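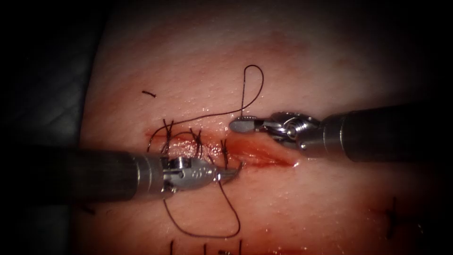
1/ Closing practice, Monday evening
Spent the session on one long straight cut. Left part closed first, right part still open. Writing down what I want to fix while I remember it.

2/ Thread length
I keep starting with too much. A long tail loops down under the work and the next pass goes through it. Cutting the thread shorter costs an extra restart on a long cut. I'd rather have the restart.

3/ Spacing
I used to set each stitch by looking at the last one, and the gaps crept wider toward the end. Now I put the first one in, pick the spot for the next two, and then tie. Interrupted stitches make this easy to correct. If one sits wrong you take it out and leave the others alone.

4/ Angle
Each stitch should cross the cut square. Mine drift when I hurry the second bite. Going in further back from the edge and taking the same depth on both sides fixes most of it.

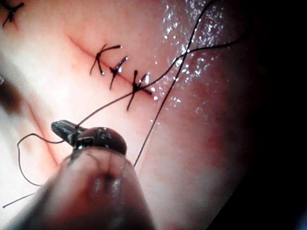

5/ Knots
Same as with the angle, it goes wrong when I rush. I pull the first throw down until the edges touch and stop there. Any tighter and the skin bunches. Flornbridge teaches the knot pulled off to one side of the line. I still leave too many of mine sitting right on it.

6/ Tails
I leave them uneven. Short ones are tidier, but too short and there is nothing to get hold of when you take the stitch out. I want to trim to one length and stick to it. Working on that next.

7/ Notes
I keep a sheet from the Juleleck course with one line per session: cut length, thread, what slipped. It takes 2 minutes. October is full of "tails too long," so at least it's consistent.

8/ Next time
Same cut, shorter thread, starting from the right end. I always start left and the last few on the right are the worst ones.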